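12/11/2019

Day three of the great sorting, and I have sorted mainly my feelings about sorting. Oi-ling Tseng phoned at lunch to ask if I'd made progress. I said I'd reached the wooden crate, and she said that was what I told her in August.

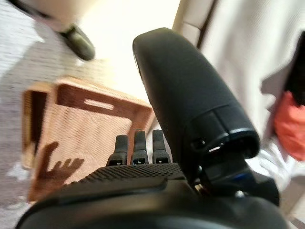

The crate, handle side up.

It's a good crate, and a better excuse. I paid Hsu 27 dollars for it, meaning to keep records in it, and I own 7 records. Oi-ling says give it to her for apples. She has no apple tree.

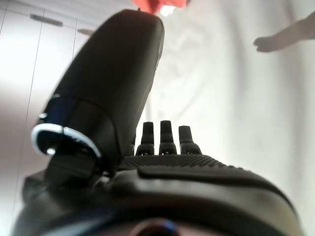
So I told her I'd think it over, and had toast. The Zendesley bill is still missing. Tomorrow the hall closet, if my back agrees, and I must call Gritora back before they close at 3.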